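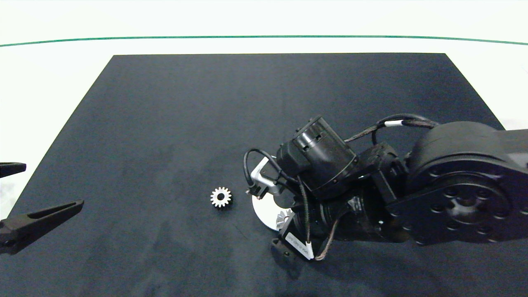 ## 1. Background

This report covers the spring semester project for the livestock production course. I compared two ways of wintering bred beef heifers on a small farm outside Prerkthorpe. The farm belongs to Fidel Palma, who let me use his scale, his records and 22 head of his replacement heifers. They are mostly Angus crosses, with a few red ones out of an older line that he keeps for their feet.

The question was simple. Does it pay to feed a bought supplement along with grass hay, or does better hay alone do the same job? Fidel has gone back and forth on this for years and never wrote the results down.

## 2. Setup

The heifers were split into two groups of 11 by starting weight, so that each group had light and heavy animals. Both groups were on the same side of the creek in pens of the same size, with a shared windbreak between them.

- **Group A** got first-cutting grass hay plus a 20 percent protein cube from Orkalska, fed once a day in bunks.
- **Group B** got second-cutting hay with more clover in it and no cubes.

Both groups had loose mineral and free access to water. The trial ran 84 days. I weighed every animal at the start, at day 42 and at the end, always before the morning feeding. Body condition was scored on the usual 1 to 9 scale by me and by Fidel, separately, and the two scores were averaged.

Hay samples went to the Bustos lab. I took cores from 12 bales of each cutting and mixed them into one sample per cutting.

## 3. Results

First-cutting hay tested at 8.1 percent crude protein and second-cutting at 12.6 percent, both on a dry matter basis.

| | Group A | Group B |
|---|---|---|
| Average start weight (lb) | 941 | 938 |
| Average end weight (lb) | 1,042 | 1,030 |
| Gain per day (lb) | 1.20 | 1.10 |
| Average end condition score | 5.6 | 5.5 |

Group A gained a little more. The gap is 9 pounds per head over the whole trial once the starting weights are taken into account. One heifer in Group B was lame for two weeks with foot rot and gained only 48 pounds. If she is left out, the Group B average goes up to 1.15 pounds per day and most of the difference is gone.

Feed cost was where the groups really came apart. Total feed for Group A came to $3,128, and for Group B it was $2,072. Nearly $1,300 of the Group A figure was cubes. The rest was hay, and Group A went through a bit less hay per head, as expected.

## 4. Problems

The scale platform iced up on the day 42 weighing and we had to redo four animals that afternoon. Those weights are probably a few pounds high because the heifers had eaten by then. They don't affect the final numbers.

Hay waste was not measured. Group A used the Elletti ring feeder and Group B used an older open-bottom ring that let more hay get pulled out and stepped on. I should have switched the feeders halfway through — I thought of it around day 60, when it was too late to be fair to either group.

The hay was also priced at what Fidel could have sold it for, and the second cutting was only $15 a ton higher than the first. In a dry year that spread would be wider.

## 5. Discussion

For this herd and this winter, the second-cutting hay kept heifers in good enough shape to calve, at about two thirds of the cost. I would not stretch that to thin heifers or to a colder winter. We had only nine nights below zero.

Twenty-two head is a small trial. One sick animal moved the average, which shows how little room there is. Fidel has said he will put up to 4000 square bales of second cutting under roof if the weather allows, and he plans to feed cubes only to the lightest heifers next year.

## 6. Still to do

- Collect calving dates and birth weights for both groups (last ones due in June)
- Check breed-back at the fall preg check
- Get a waste estimate for the two ring feeders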